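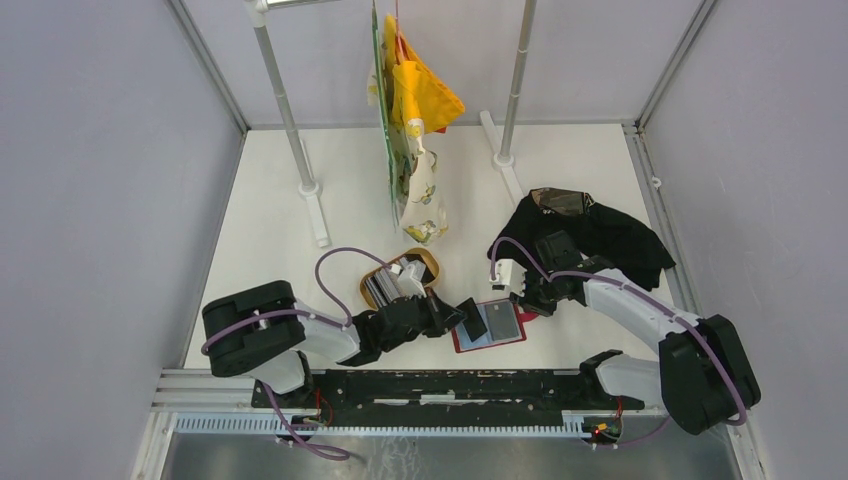
A garment rack, a tan basket and a black garment.

Ekaette Omoregie has run the clothing alterations counter at Tonstead for 22 years, and she has opinions about hangers. Most homes, she says, have too many of them and hang the wrong things.

"People hang knitwear," she said when we met in the back room. "Then they come to me with points in the shoulders and ask if I can take them out. Sometimes I can."

Her own rule is short. Cotton and anything printed goes on the rack, with the bright pieces together so they can be found quickly. Black clothes she leaves until last.

"Black shows lint from everything else you've handled," she said. "I put it down flat and go back to it when my hands are clean and the light is good. If it has a shiny part, I turn it inside out before I fold it."

She prefers a low rack on long feet to a closet rail. A customer once gave her a heavy oak stand from Brirkport and she sold it within the month. "I couldn't move it. I want to pull the thing over to the table, hang what needs hanging and push it back."

The basket habit came from Algirdas Šimkus, who taught the evening mending class at Kahraman until last November. He kept his flat things upright in a row, so that he could see each one from the top.

"He was strict about it," Omoregie said. "If you stacked them, he took them all out and made you start again. I thought it was silly. Then I went home and did it with my own drawer."

I asked what she tells people who have let the laundry get away from them. She said to clear the table first, then take one piece at a time and decide where it goes before picking up the next.

"Don't make a pile for later. I had a pile for later in my first apartment and I moved house with it."

Her next class is on hems and covers trousers and skirts. It costs 400 for the full course or 200 for half, and students should bring something they don't mind cutting.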